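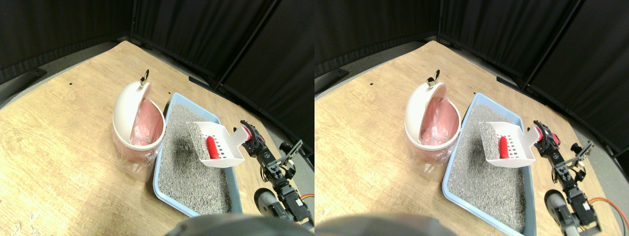

June, workshop notes, morning

Glue trials for the Jerel drawer fronts. Mixed batch 5 thicker than last time and left it 17 minutes before spreading. Open time still too short on the long edges. Clamped four pieces, two with the cauls waxed and two without.

Brayan Nina weighed the hardener tins: 1360 g left in the old one, 411 g in the other. Use the old one first. He has asked Mercado for a price on the slow grade.

Break test on yesterday's joints, offcuts only. Three went in the wood, one along the glue line. The bad one was the end-grain piece, so will size those first next time.

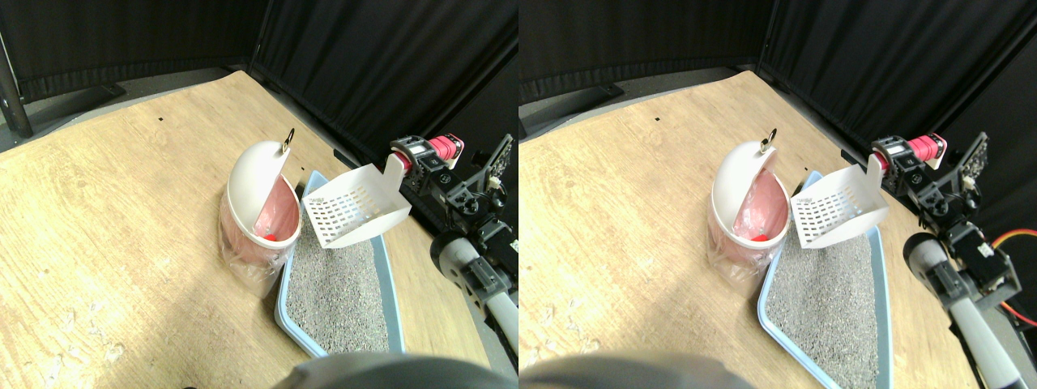 Small white bin, lid open.

2.40 pm: clamps off. Squeeze-out still rubbery on the unwaxed pair, left them on the rack. Jarar sample not started. Need more 120 grit.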